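Wash fastness notebook, August, started 9:40

Third go at the cold-water detergent claim. Panitz says their liquid keeps reds red at the coldest setting and stops dye moving onto whites. The sheet they sent has one graph on it, no units on the side axis, and a line that goes up. I have asked for the numbers behind it twice.

Setup same as last time. Machine 2, short cycle, cold fill, a strip of plain white cotton pinned in each bag to catch loose dye. Batch 3584 is the Panitz liquid, batch 3892 is our usual powder. Water from the wall tap, which I still think is warmer in the afternoon than in the morning. Kenneth thinks I'm fussing. Kenneth has not put a thermometer in it.

Reds are what everyone complains about, so reds are what we look at first. Brushed knits worry me more than smooth ones. The fuzz scatters light, and a worn surface can read as faded when the dye is all still there. I don't trust any before-and-after by eye on that sort of cloth.
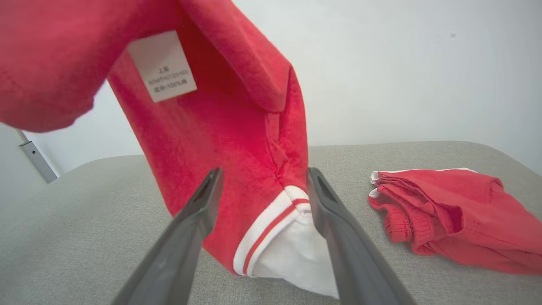 Child's top, red cotton knit, slightly fuzzy face.

11:15. Strips out and dried flat. 3584 strip: faint pink along one edge. 3892 strip: faint pink along one edge. Szabolcs called the Panitz one paler. I shuffled them behind my back and he picked the other one. Doing that again with more people before anyone writes "paler" in a report.

Also, the dose. Panitz recommends a full cap and our powder goes in by the scoop, so we're comparing a lot of soap against a bit less soap. Any difference could just be that. Should have caught it on the first go. Next run gets weighed doses, 15 grams each, and they can argue with me afterward.

Trim is a separate headache. Red next to white on one garment is where bleeding would bother a customer, and a pinned strip doesn't tell you much about a stripe sewn right up against the body color. Printed lettering is another thing again, and cracking isn't a dye question.
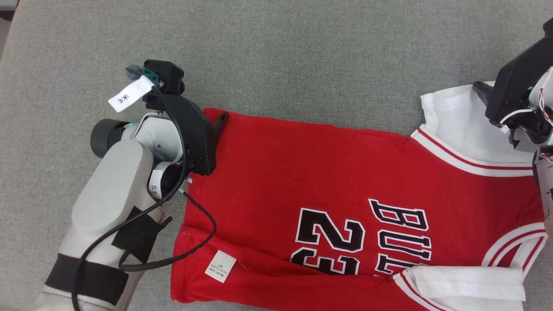
Red BULLS jersey, striped trim, large lettering on the front.

2:30. Sanudska meter reads differently depending on which way up the cloth goes in. Moved one swatch a quarter turn and got a new number. Until that's sorted I'm not quoting any reading from it, including the nice ones from run 1021.

To do: weigh doses, log tap temperature, blind the strips, ask Panitz for units.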